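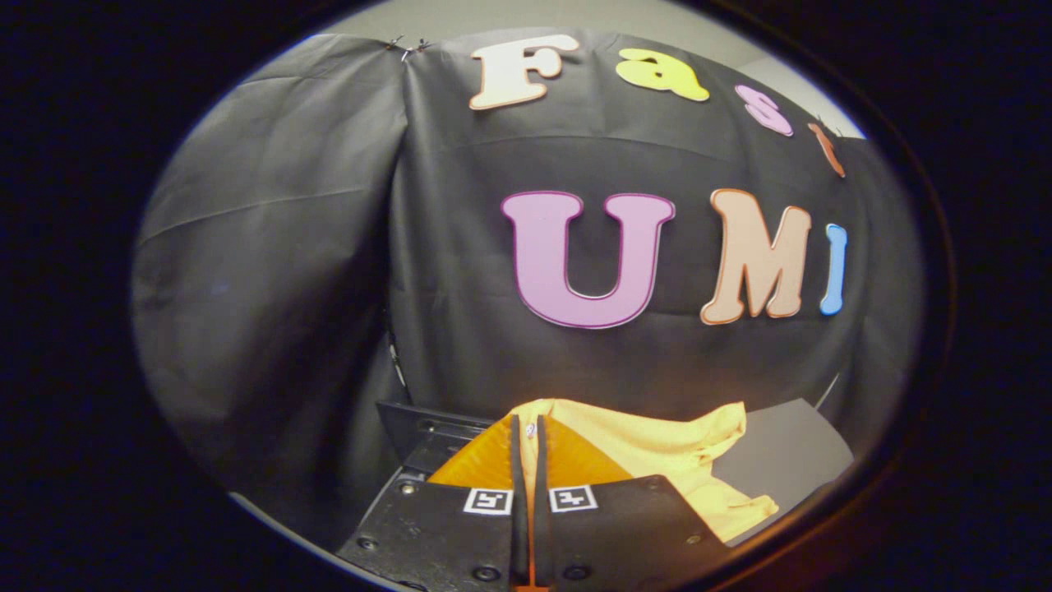

Hand-held gripper at a yellow cloth, with a square marker on each finger plate. The letters on the backdrop read "Fast UMI".

Search articles
Go

The Nekard bench is a work cell for recording cloth handling with a hand-held gripper. It was set up at the Pulurus workshop by Halyna Hutsuliak and Amanuel Asfaw, and its upkeep is described in a set of shop notes first written in November by Mahlet Wolde. The bench has no robot arm of its own. An operator holds the gripper and moves it through a task while a camera on the tool records the fingers and the cloth.

Layout

The bench consists of a flat work surface with black fabric hung behind it. The fabric is pinned to the wall and left in loose folds. Foam letters may be pinned to it, and the notes allow them to be moved between sessions as long as they stay above the height of the work surface.

Gripper

Each finger has a wide, flat black plate and a narrow tip. A square black-and-white marker is fixed near the inner upper corner of each plate. The recording software finds both markers in the camera view and works out the finger opening from the distance between them. A marker that is scratched, lifted or covered by tape gives a wrong opening, and the session has to be repeated.

Setup

The operator wipes both markers with a dry cloth, then opens and closes the fingers 15 times with nothing between them. The tips must stay parallel over the full travel. If one leans, the plate bolts are loosened, the finger is squared against a steel block, and the bolts are tightened again in turn. The closed position is saved last. Lighting is left alone once this is done.

Maintenance

The notes call for a bolt check every four sessions. Thread and lint are pulled from the gap between the tips with tweezers; compressed air is not used near the camera. Markers are replaced in pairs. Ronaldo Magbanua added a section on the backdrop, which tends to sag at its upper corners and should be repinned before it touches the bench.

The first full set held 3,649 recordings. Of these, 1,708 were made before the left plate was replaced, and they are stored separately with their own closed position.

See also

Geerts bench
Pevalik calibration block
Fiducial marker

We use cookies to remember your reading settings. By continuing to browse you accept our cookie policy. Accept | Manage settings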